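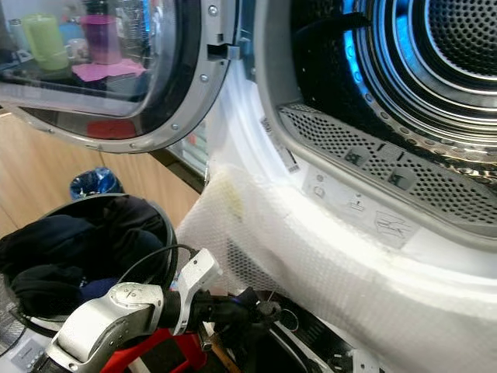 A front-loading dryer with its door open.

FOR RELEASE March 14, 2026

Tenant Group Questions Savings Claims for Shared Laundry App

The Rotenia Renters League today asked apartment owners to hold off on signing new contracts for Flasteo, the pay-by-phone laundry service, until its maker releases the numbers behind its promise of lower bills.

Prulus, the company that sells Flasteo, says in its brochure that tenants "save up to 70 percent" by running loads at off-peak hours. The League has asked three times what that figure is measured against. The replies, so far, have been a second copy of the brochure and an invitation to a webinar.

"Up to is doing a lot of work in that sentence," said Hrefna Egilsson, who chairs the League. "One person doing one load at 3 a.m. could get you there. I would like to know what a family with two kids pays in an average month, and I have yet to see it."

In February the League surveyed 971 renters in buildings that had switched from coin machines. Most said they paid the same as before or more. Roughly 18 percent reported a lower bill. The League notes that people with complaints are more likely to fill out a survey, and it does not claim the results are the last word. It does think they are more than Prulus has offered. 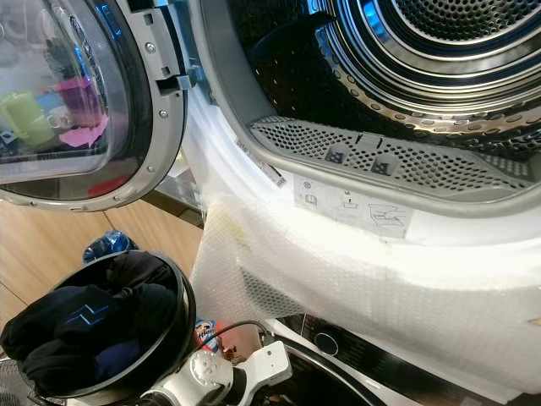
WHAT RENTERS TOLD US

Complaints fell mostly into the same few piles. Tenants said the app charges for a full drying cycle even when a load is stopped early. Older tenants said they could not use the machines at all without help from a relative. Several pointed to the prepaid balance, which cannot be refunded below $6 — a small sum for one household, and a nice one for a company holding thousands of them.

Gunnlaugur Zoëga has rented at the Snorradóttir Apartments for most of his adult life. "I used to bring quarters," he said. "Now I bring a phone, a password and a credit card, and my towels take just as long."

Prulus has said its prices are set by building owners. Owners told the League that prices are suggested by Prulus. The League would be glad to see both parties say so in the same room.
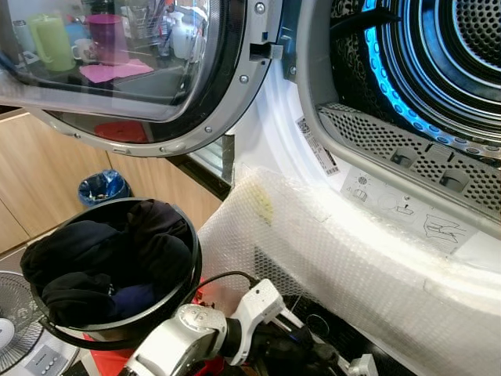

Drying costs were the most common subject in survey comments.

The League is asking owners to post the full price of each cycle on the wall, keep at least one machine that takes cash, and refund unused balances when a tenant moves out.

Copies of the survey questions and results are free on request.

Press contact: Tatiana Kadlec, Rotenia Renters League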